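4. Fitting the Husico cable tray and tidying your floor

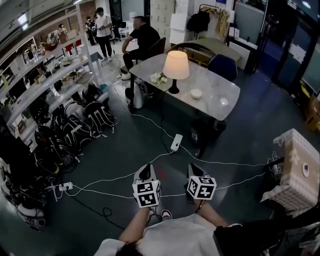

Fig. 4. Floor with loose black and white cables, before tidying.

Most people come to this section after stepping on something. If you are reading it first, well done, you are in a small group.

The Mimine under-desk kit holds up to 11 ordinary mains leads, or 22 thin ones such as phone chargers. If you own more than that, buy a second tray or have a word with yourself.

Before you start

You will need the tray, the bag of clips, a cross-head screwdriver, a pencil and a damp cloth. Allow about 22 minutes. The box says less, but the box was written by the sales department.

CAUTION: Switch off at the wall and pull out every plug before you move any lead. This includes the one you are sure is not connected to anything.

Sorting the leads

1. Save your work and shut down whatever is running. The router counts as running. Warn the household.

2. Follow each lead from plug to device and put a paper label on both ends. Write what it is for. "Black one" will not help you in April.

3. Put aside any lead with nothing on the other end. You may keep one of these for sentimental reasons.

4. Wipe the leads with the damp cloth, keeping well clear of the plugs, and let them dry fully.

5. Check for cracked or flattened covering. Throw away any lead that is damaged. Tape is not a repair, whatever colour it comes in.

Fitting the tray

6. Hold the tray against the underside of the desk, towards the back, with the open side facing up. If the leads fall straight out at step 9, you have it the other way round.

7. Mark the four holes in pencil. The standard tray is 976 mm long, so on a short desk it will stick out. Use the half tray (sold separately, naturally).

8. Drive in the screws supplied and no others. Longer screws will come through the top of the desk – a surprising number of customers have written to tell us so.

9. Lay the leads in loosely. Put the thick ones in first and leave a hand's width of slack at each device.

NOTE: Do not coil spare mains lead into a tight bundle. It can get hot. Fold it in wide, lazy loops instead.

Leads that must cross the floor

10. Run them along the wall wherever you can, even if it takes twice the length. Clip every 400 mm.

11. If a lead has to cross a walkway, use the Cerker floor strip. Press the lead into the groove underneath, turn the strip over and stick it down. Start at the wall and work outwards.

CAUTION: A rug is not a floor strip. Leads under rugs wear through where you cannot see them, and people trip over the bump anyway.

12. Walk across the strip in your normal shoes. If it slides, lift it, clean the floor again and use fresh tape.

Plugging back in

Plug in one device at a time and check it works before going on to the next. If something stays dead, look at its labels, then at the wall switch, then at the labels again. For leads that still do not fit, see section 5, The Erdős corner box.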